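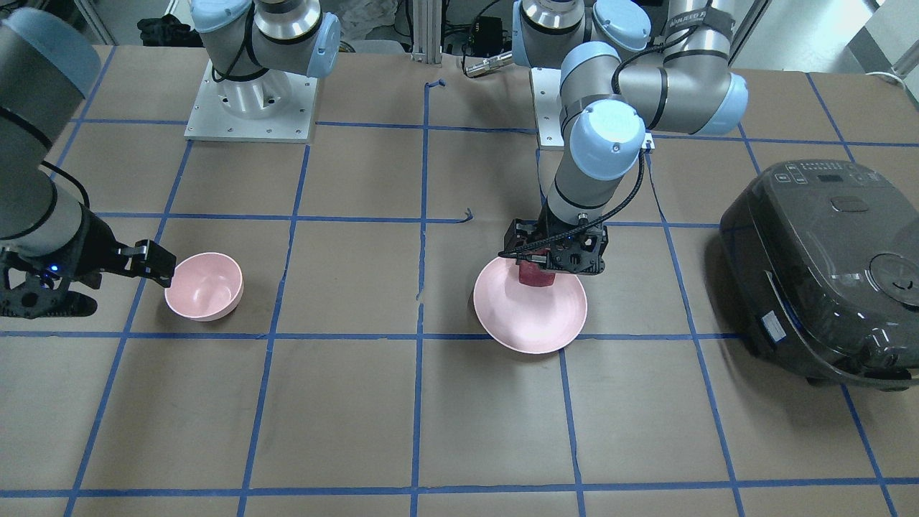
My Year of Counting What I Throw Out

Last December I got a kitchen scale for my birthday and, being the kind of person I am, I weighed my trash with it. One bag, one week, one adult and one teenager: 24 pounds. I put it on the scale three times because I figured I'd read it wrong. Then I went looking for a pen.

So that's how the notebook started. It lives on top of the fridge and it is not a pretty object (there's a coffee ring on every other page), but I've kept it up all the way to today, July 31, 2023, and I have some things to report!

First, the cups. I thought of myself as somebody who hardly ever buys coffee out. The notebook says I bought 74 cups between New Year's and the end of June. I drive through Clidbridge on the way to work and there's a place right at the light, and the light is long, and you can guess the rest. I own four travel mugs. Four! They were all in the same cabinet, behind the blender, very clean.

Then the mail. My friend Malathi Poduval got curious and started keeping a notebook too, over in Undbridge, and she's much stricter than I am. She counted catalogs. In two months she got 60 of them, and a good half were for the people who used to own her house. She spent a whole Sunday afternoon on hold and on websites getting off the lists, and now her mailbox has bills in it and a pizza flyer and that's about it. I keep meaning to do the same. My pile is still by the door.

Food was the one that stung. Bagged salad, mostly, and the ends of bread, and rice I made too much of on Monday and found again on Saturday. I was tossing nearly 25 dollars' worth a week, going by receipts. We shop at Pillai now, the little grocery behind the post office, where you can buy three carrots if three carrots is what you want. I go twice a week and carry less home. My daughter thinks this is a very old-lady way to shop and she's probably right, but she eats the carrots.

I did buy one gadget, a countertop compost bin from Nikico. The lid squeaks and the filter needs changing more than the box lets on, but it keeps the fruit flies down and I'd get it again.

Last week's bag came in at eleven pounds. One of those pounds was a broken umbrella, and I'm still a little annoyed about it.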